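Hilten House shared kitchen – progress report to the Figueiredo Fund, March

Work on the shared kitchen is nearly finished. The counter and wall tiling were signed off at the start of the month, and residents have been cooking there since then. Spending on small equipment stands at $481, all of it within the line agreed with Dorottya Halász.

The remaining job is storage. Residents on both floors told us the old kitchen had no fixed place for everyday things, so people kept pans and cereal in their bedrooms. We have asked them to leave shared items along the back wall and keep the front of the counter free for preparing food. The cutting board stays out.

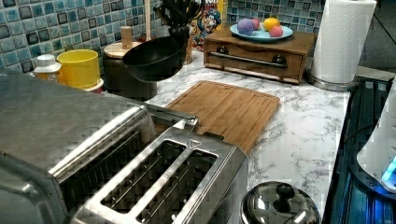 Will the toaster stay on the counter for good?

For now it will, as the shelf planned for it has been put off until the wall cabinets arrive from Avitz.

The cabinets are late. Avitz first promised them for February and now says April. Dorottya Vörös has the order in hand and has asked for a delivery slot before noon – the building has no elevator after that time while the repairs go on.

All 26 residents have had the kitchen rules in writing. The main complaint so far is about dishes left overnight, and the house meeting will take that up.

We request no change to the budget. We do ask to move $40 from the cleaning line to storage, to pay for labels and 2 extra shelf brackets.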